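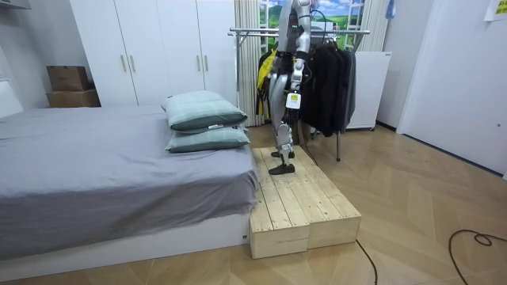

3.2 Recogida de demostraciones

Las demostraciones se hicieron por control remoto, con el operador en la sala contigua y el mando Hodell. Tarea: prendas, percha y cama. Antes de cada tanda se recoloca al robot sobre las dos cajas de pino, junto a la cama (sin tarima el brazo queda bajo y la muñeca llega al límite). Total: 45 demostraciones, 11 descartadas por pérdida de señal. Las etiquetó Dehua Li, con revisión posterior de T. Morikawa.

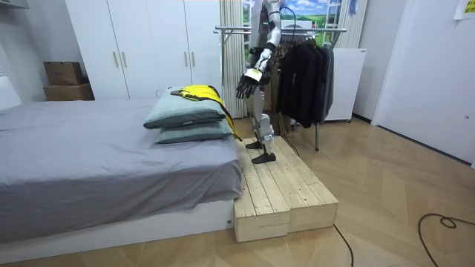

Figura 2. Robot sobre la tarima, mano sobre las almohadas; prenda amarilla y negra encima de la superior.

El operador trabaja solo con vídeo, sin retorno de fuerza. Esto se nota sobre todo en el cierre de los dedos: tela fina, poco contraste, correcciones pequeñas y seguidas. Probamos a suavizar la trayectoria con el filtro de Grasesska, ventana de 8 muestras. Mejora la muñeca, el pulgar no tanto. Pendiente repetir con ventana mas corta.
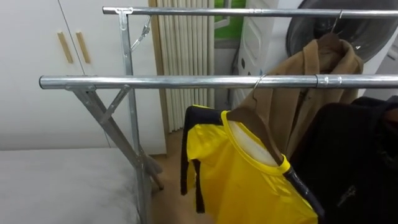
La parte de la percha es otra historia. Dos barras a distinta altura, metal con reflejos, y la estimación de profundidad falla justo en el gancho. Por eso las demostraciones de colgado se grabaron tambien a mano, guiando el brazo, con un máximo de 700 pasos por episodio. Ambos conjuntos se mezclan en el entrenamiento sin ponderar (ver sección 4).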